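Open Rates Are a Poor Basis for List Decisions

Most email marketing teams still report the open rate first. It sits at the top of the dashboard, it is a single number, and managers who have never sent a campaign understand it right away. My position is that it should be removed from the weekly report and kept only as a server health check.

How an open gets counted

An open is recorded when a mail client requests a tracking image from the sender's server. That request can come from a person reading the message. It can also come from a proxy that loads every image when mail arrives, from a security filter that scans the message, or from a preview pane. A person who reads the plain text version, or who blocks images, produces no request at all. The count is therefore wrong in both directions, and the size of each error depends on the mix of mail clients on the list.

A stable error could be tolerated. This one moves. When a large mail provider changes how it caches images, the open rate for every sender shifts within days, and the shift says nothing about subject lines, timing or content. I have sat through reviews in which a team credited a new subject line format for a rise that also appeared in the transactional mail, where no subject line had been touched.

What happens downstream

The larger problem is automation. Many sending tools let the user build rules on opens: resend to people who did not open, drop people who have not opened in a set period, move people who opened twice into a sales sequence. Each rule treats the image request as a fact about a person.

At Flemton, where I worked on retention mail, we ran a cleanup rule that removed any address with no opens in 6 months. It looked sensible on paper. In July we compared the removed addresses against order records and found repeat buyers among them, people who read with images off and typed the store address by hand. The rule had also kept a large block of addresses whose only activity was a proxy loading images at 4 a.m. We had paid to mail those and stopped mailing customers.

We replaced the rule with one based on clicks, orders and logins. It took two people eight working days, most of it spent joining the order table to the mailing list on a key that had not been kept clean. The list got smaller. Complaint rates went down and revenue per message went up, as one would expect when the denominator holds fewer dead addresses.

The case for keeping it

The usual defense is that opens show a trend even if the absolute value is off. This holds only if the client mix stays fixed, and few teams check. Cruzado, the tool we moved to later, can split opens by client type, and with the proxy loads taken out our sample fell far enough that week to week changes were inside the noise.

A second defense is that clicks are too rare to test on. For a small list this is a fair point. If a list produces 80 clicks per send, a subject line test on half of it will not settle anything. The correct response is to run fewer tests, run them longer, or pool results across sends. Switching to a bad measure with a large count gives a narrow confidence interval around the wrong quantity.

A third is that clients and executives expect the number. They also stopped expecting page hit counters once agencies stopped printing them.

What to report in its place

I would put the following in a weekly report, in this order.

Delivered messages, split by receiving domain. A drop at one domain is a fault to be fixed that day.

Unique clicks on content links, with the unsubscribe link and known scanner traffic excluded. Skirnier does this filtering by default; in Pustside it is a setting under the account menu, and it ships turned off.

Orders or sign-ups within a fixed window after the send, compared against a holdout group that got no mail. Without the holdout, the mail gets credit for purchases that would have happened anyway.

Complaints and unsubscribes, per thousand delivered.

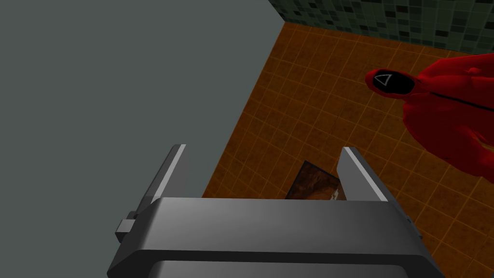

Opens as a diagnostic

The open count does have one honest use. If it falls to near zero at a single domain while delivery looks normal, the tracking host is probably blocked or its certificate has lapsed. An alert can cover that case. It can go to whoever maintains the sending setup, and it does not need a chart.

Teams that want to make the change should archive the old open data before editing any rules. Resend rules should be switched off first, as they do the most harm per week, and cleanup rules second. Sales sequences can wait until the click data has been checked for scanners.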